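We use cookies to improve your experience. Accept all | Manage settings

3 min read

The packing hall at Drorley went over to two-armed robots in February. Before any of them reached the floor, Gidey spent weeks running the job in simulation, and the packers were asked in to watch. I think that was the best decision the firm made.

Yulan Xu had packed there for years. She told the engineers where a carton snags and which lids need a second push. They changed the program. She got no extra pay for it, and she should have. 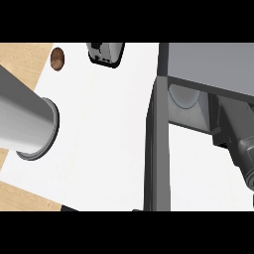
The hall employs 79 people on the day shift. Their hours are the same, but the work is different. Zlata Holovko now minds several cells at once and says her back is better and her day is longer. She misses talking to the person opposite.

Firms like to count output. I would ask them to count training hours too, and to write into the contract that a packer who teaches a machine is paid as a trainer. Drorley has promised to look at it by the summer.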